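Search this site Enter keywords Go

Edge banding

Edge banding is a narrow strip of material fixed to the exposed side of a panel to cover its core. It is used on desks, shelves and cabinet doors, and it slows the entry of moisture. Strips are sold in rolls, usually in widths slightly greater than the panel thickness, and the excess is trimmed after bonding.

Adhesive is either applied at the machine or supplied on the back of the strip. Preglued strip is softened with a household iron and pressed down with a block - a slow method, suited to repairs. The Prulto works at Prillancombe ran 2 banding lines and in one January finished 3,740 panels, of which 1,478 were for the Quintela desk range.

Color may match the panel face or contrast with it. A pale strip beside a darker face makes any unevenness in trimming easier to see.
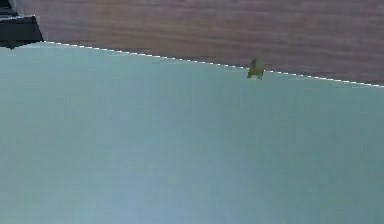
Can a lifted strip be glued back down? Contact adhesive will hold it if both surfaces are first cleaned of old glue and dust.

Corners are banded last, with the front strip overlapping the side strips.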